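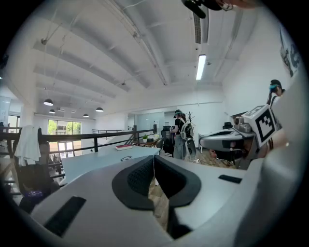
A bright tube below the ceiling vent, and a wooden floor.

Please Turn Off One Light

April 22, 2023

When I moved to Brivlow I did not understand why I was tired every evening. My work was not hard. I sat in a rented workroom on Skinthorpe Road, I answered letters, I corrected translations, and at five o'clock I went home with a pain behind my eyes. I thought it was the new language. After some months I began to think it was the ceiling.

My opinion is simple, and I know that many people who manage buildings will not like it. We put too much light above our heads and too little next to our hands. A white ceiling with a strong tube on it is cheap to plan and easy to clean, and it makes every corner of a room equally bright. But a person does not work in every corner. A person works on a small piece of table, and for this piece of table the light from above is often wrong, as it comes from behind the shoulder and puts the shadow of your own head on the page.

In the country where I grew up, we had one lamp for each person who was reading. My grandmother would have considered it a waste to light the ceiling. She moved her lamp with her from the kitchen to the chair by the window, and in the evening the rest of the room was dark. I do not want to say that everything was better then. The wires of that lamp were dangerous, and I would not let a child near it today. But she sewed until she was very old and she did not complain about her eyes.

Last September I asked the office of our building, Fourie House, if we could have the tube in our room switched separately from the others. The answer was polite. It would cost 800 dollars, and the electrician would need to open the ceiling. I then bought a small desk lamp for 29 dollars and asked my neighbors in the room if we could try three weeks with the big light off in the afternoon. Two of them agreed at once. One did not, and I must be fair to her: she cuts patterns on the floor, and for this kind of work light from above is really useful. We made an arrangement. Before lunch the room is bright, and after lunch we use lamps.

I have heard the argument that a bright room keeps people awake. Maybe this is true in the morning. In the afternoon I find that it makes people nervous, and they begin to walk to the kettle more often. The library in Sastthorpe has kept the green lamps on its old tables, and I notice that visitors there lower their voices without any sign telling them to do so.

So I would like to ask those who plan our shared rooms to spend a little less on the ceiling. Give us more sockets near the tables and a switch that we can reach. Until then, my lamp stays on the left side of my desk, and whoever needs it in the morning may borrow it.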